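The Black Pile

Ataahua Sheehan keeps her good clothes in the closet and her real clothes on the bed. She told me this in the doorway of her upstairs room in Tinville, holding two mugs of tea and looking a little sheepish, and I liked her for it right away (my own bed at home was in no state to be judged by anybody).

She has worn mostly black since she started playing viola for a living, and black has its own troubles. It picks up lint from everything. It all looks alike in a drawer, so you pull out what you think is the long-sleeved top and get a skirt, and then back it goes in a wad. Her brother Flynn once did her laundry as a favor and folded the lot into one handsome stack, and she was late for a rehearsal trying to find the right collar.

So these days she sorts on the bed, one garment at a time, on top of a cream satin bedspread that came from her grandmother. Dark cloth shows up beautifully against it, every sleeve and seam, and she swears she folds better there than on any table. The satin is slippery, mind you, and a heavy sweater will slide to the floor if you turn your back on it.

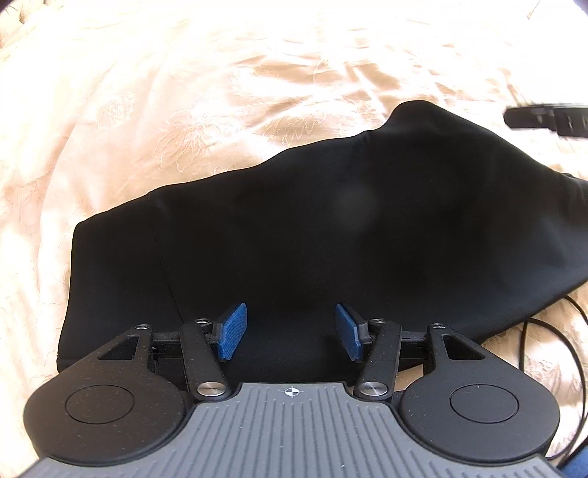

Smooth first, fold second

Her method, such as it is, takes 15 minutes and a cup of tea. She lays the piece down just as it comes, rumples and all, and finds the shoulders before she does anything else. Then she strokes the fabric flat from the middle outward, folds the sides in, and brings the hem up in thirds. Anything that needs a button goes on the chair by the window, where it may stay until March.

"I used to iron everything," she said, pouring me more tea. "Now I just pat it and hope."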